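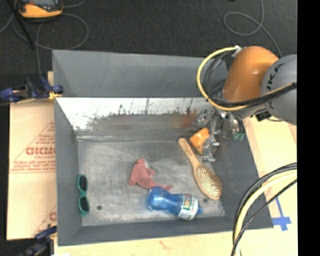

Gray bin, mixed items: sunglasses, dolphin, blue bottle, hairbrush.

August 5, 2024 — bin notes

Far wall is the worst part. Jagged scratches, black streaks, and a rusty orange-brown patch toward the right. Floor is scuffed and has two small dark spots, one by the sunglasses. Left wall is plain, leave it.

Zutov pads came in July, 40 to a pack. Try one on the rust patch first, then wipe down — no solvent near the plush. Hairbrush is wood, so keep it out of the wash tub.

Sunglasses go in a sleeve before the next count. Bin tag is 254. Ask Petek what a new liner costs.

Print this entry | E-mail this entry

Recent entries
Hendix shelf labels
Floruleck tub order
Liner sizes, July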